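10/12/23

Switching to cloth napkins

We stopped buying paper napkins in October of last year, when the last pack of 100 ran out and I didn't put more on the list. I had been meaning to do it since we moved to Plurkstead. A few people have asked how it's going, so I'm writing it down.

We started with 13 napkins. Four came from a secondhand shop in Natholm and the rest were cut from an old tablecloth. I hemmed them on the machine with a plain double fold. The corners on the first few are lumpy. I learned to trim them before folding, and the later ones lie flat.

Cotton works best for us. I tried a polyester blend from Aubert, and it mostly pushed the water around the plate. Linen is nice but needs ironing if you care about creases, and I don't like ironing enough to do it every week. White shows everything, but it can also go through a hot wash, so I've come around to white.

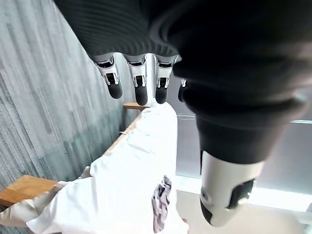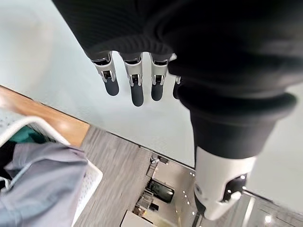
How often do you wash them?

Every three or four days for ordinary meals, and right away after anything with tomato or curry. Each of us has a ring with a different color of thread tied to it, so the same napkin can go back to the same person until it's dirty.

Stains were my main worry. Grease comes out if I rub in a little dish soap and leave it overnight. Red wine I rinse in cold water straight away. Turmeric doesn't come out at all in my experience – it fades a bit on the line in summer and then stays a pale yellow. Those napkins go to the bottom of the drawer and get used for packed lunches.

They don't add much to the laundry. I put them in with the towels. I skip fabric softener now, as it made them worse at soaking things up.

I still keep a roll of paper towels under the sink for the cat and for bacon. One roll used to last a week and now it lasts well over a month. Next I want to make a bigger set for when my family visits from Ivstead, probably in dark blue if I can find enough of the same fabric.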